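So we finally did the Sitow River, two days in kayaks, and my shoulders would like it known that I am no longer twenty-five.

The plan was Adebayo's. Adebayo Ugwu has been on at me for years to do a proper overnight paddle, and when his cousin cancelled in November I ran out of excuses. We drove up to Hovgate the night before, stayed in a cabin with the world's loudest fridge, and were at the put-in by six in the morning eating cold banana bread out of the bag.

It's 36 kilometres from the Hovgate bridge down to the landing at Flirnotstead. On paper that's nothing. We had a headwind for most of the first day though, and a headwind in a loaded kayak is like paddling up a travelator (the wrong way, with a tent on your back). By lunch I'd stopped admiring the scenery and was mostly staring at the back of Adebayo's hat.

Then the gorge! Oh, the gorge. The wind dropped the minute we got between the walls and it went so quiet I could hear the drips coming off my paddle. We saw two platypuses, or the same platypus twice, and a sea eagle that sat on its branch and didn't care about us one bit.

There's really only one rapid worth worrying about, and it has a portage track on the left. Adebayo ran it. I walked it, carrying my boat over the rocks and muttering, and then felt a bit silly when he popped out the bottom grinning with dry hair. Next time. Maybe.

We camped at Ekwueme Flat, on the grassy bit above the gravel bar. Lovely spot, no phone reception, and a long drop that was in better nick than the one at the cabin. Dinner was packet curry with a whole lime squeezed over it, and I'd eat it again tonight. I was asleep before it was properly dark.

Day two was the easy one — flat water, a bit of current, no wind at all. We pulled in at Flirnotstead a little after two and Lawal Osagie was already there with the ute. Lawal does the shuttle for $1000 less than the outfitter wanted for their guided version, by which I mean he does it for petrol and a meat pie. I owe that man several more pies.
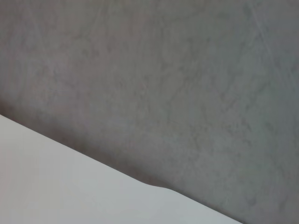

A few things if you're thinking of going. Take gloves, even if you think gloves are for other people. My blisters have blisters. Fill up your water at Hovgate, as the tap at the campsite was turned off when we came through. And put your dry clothes in two separate bags, in different ends of the boat. I had one bag, I didn't roll the top down far enough, and I spent the evening in Adebayo's spare thermals, which come to about my shins.

We're already talking about doing the upper section in autumn. I've told him I'll think about it, and he's gone and booked the cabin.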